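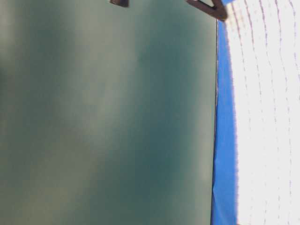
Every company selling manipulation software this year will tell you its product understands the workspace. I have been hearing the word since February, and I have begun asking what it covers. Depth is usually the first thing to come up, then segmentation, then a slide with a great many colored masks on it. What rarely comes up is how little a fixed camera often has to go on. Most of the view can be a soft gray-green blur without a mark on it, with a thin strip of royal blue beside it and then a white area so brightly lit that parts of it have no detail left. A person looks at that and starts guessing. The software has to commit to an answer, many times a second, and something heavy may move as a result.

Glykeria Vrettos has spent more of her working life on this than she would like. She runs the perception group at Ferano, a small firm that writes planning and control software for arms that handle flexible material, and she is unusually willing to talk about what her code gets wrong. Her first complaint is with confidence scores. "People treat the number as if it came from a thermometer," she told me. "It came from the same network that made the mistake."

Ferano's planner, called Forier, was built around that complaint. Before it sends a motion to the arm it asks the perception side for two readings of the same view, made by models trained separately, and compares the edges each has found. Where they agree, the motion goes ahead. Where they don't, the arm slows down, and if the quarrel lasts longer than 300 milliseconds it stops and waits. It is a modest idea, and I like it more than most of what I was shown this spring. I am less sure it does what the company's literature says it does.

The trouble is that two models can be wrong together. Both of Forier's were trained on footage from the same cells, under the same lamps, with the same sort of cloth. Show them a blown-out patch and they may well draw the same bad line through it. Vrettos concedes this. She says the second model sees differently processed input, with the exposure pulled down, and that shared errors are less common than they used to be. When I asked how much less common, she gave me the results of an in-house test: 800 attempted grasps, of which 8 went wrong with both models in full agreement. That sounds fine until you ask who picked the 800.

Ferano picked them. So did Dudás, its closest competitor, when it put out its own figures, and so does more or less everyone else. Dudás takes the opposite approach, with a single large policy that goes straight from pixels to joint commands and no planner to speak of. In the demonstration I watched, it was lovely. It was also impossible to question. When the arm missed a fold, the engineer beside me said the policy had "probably seen a shadow." Probably! With Forier there is at least a log, and you can open it and find the moment when the two edge maps parted company.

Logs are where I expected the tooling to have improved most, and it has barely moved. Zitov, the replay viewer that both firms use, will line up camera frames with joint positions and let you scrub through them. It will not tell you which frames the planner used and which arrived too late to matter. Vrettos keeps a script of her own for that. She has offered it to the Zitov developers more than once -- they are thinking about it.

I asked her what she would want a buyer to demand. She wanted them to bring their own material and their own lights, and to move the camera slightly while the sales team was at lunch. Then she asked me not to mention the lunch part to her sales team, and went back to a log in which the arm had waited, quite correctly, for most of an afternoon.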